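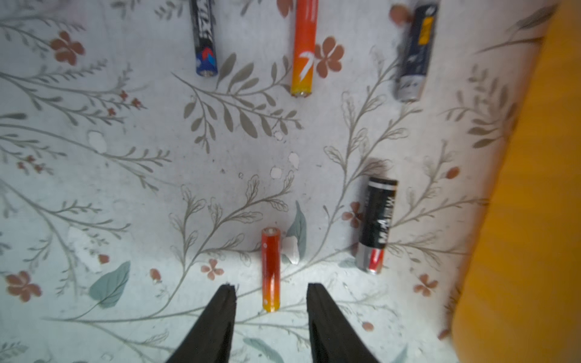

AAA cell between the gripper fingers, positive end up.

Home Audio Basics, Week 6 – Amps, speakers and the wire in between
M. Collado, Wednesday section

Picking up from the end of last time, where we ran out of board space. Bring the spec sheet for whatever amp you own. If you don't own one, use the Clero sheet in the packet.

1. Power and loudness
Double the power = 3 dB more. Audible, not a lot. Twice as loud to the ear is more like 10 dB, so ten times the power. Going from a 25 watt amp to a 50 is a much smaller step than the price tag suggests. Speaker sensitivity matters at least as much. Look for dB at 1 meter, and check if they mean 1 watt or 2.83 volts. Same thing into 8 ohms. Into 4 ohms it is not, 2.83 volts is 2 watts.

2. Impedance
Nominal number only. Real curve goes up and down with frequency. The Hindari bookshelf we measured says 8 on the back and dips under 5 in the low mids. Amp has to supply the current at the dip.
Worked on the board: 12 volts into 4 ohms. Current 3 amps. Power 36 watts. Same 12 volts into 8 ohms, 18 watts. Redo this at home untill it's automatic. 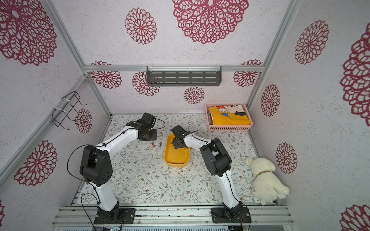
Speaker wire next. Resistance goes with length and you count both conductors, so a 15 foot run is 30 feet of copper. In 16 gauge that comes to 0.12 ohms, fine for an 8 ohm load. Longer run or lower impedance, go thicker. Leave slack at anything that moves – turntable tonearm leads, swivel wall mounts, a rack that rolls out. Look at the thin black cable on the left arm, how wide that loop is going past the elbow. Same idea behind a swivel mount. Then strain relief at the terminal so the binding post isn't holding the weight.

3. Polarity
Red to red, black to black, both channels. One channel flipped = thin bass, vague center image. Quick test: mono track, sit in the middle, swap one side and listen for which way the voice locks in.

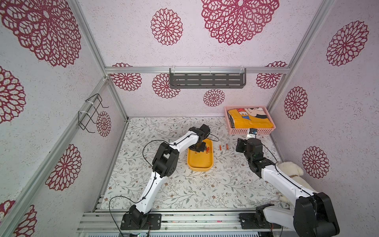 Left arm, gripper down in the tray.

4. Turntable into the amp
Moving magnet cartridge wants a phono input, 47k load. Line input will be very quiet and have no bass, that's the missing RIAA curve. The Hilameck deck has a built in preamp with a switch on the back. Switch on = use line input. Never both preamps at once, it will be loud and boomy and distort.
Ground wire goes to the phono stage ground screw. Hum usualy starts there.
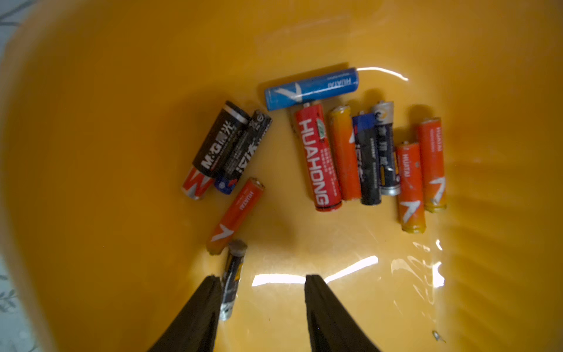 Loose cells in the basin, HUATAI and HUAHONG wrappers among them.

For next week
– Reading: packet section on crossovers, skip the math box
– Problems 1 to 4, show the units
– Labs: Clero amp is on bench two, leave the volume all the way down before you power up

Questions to Maximiliano Collado before class or at the break.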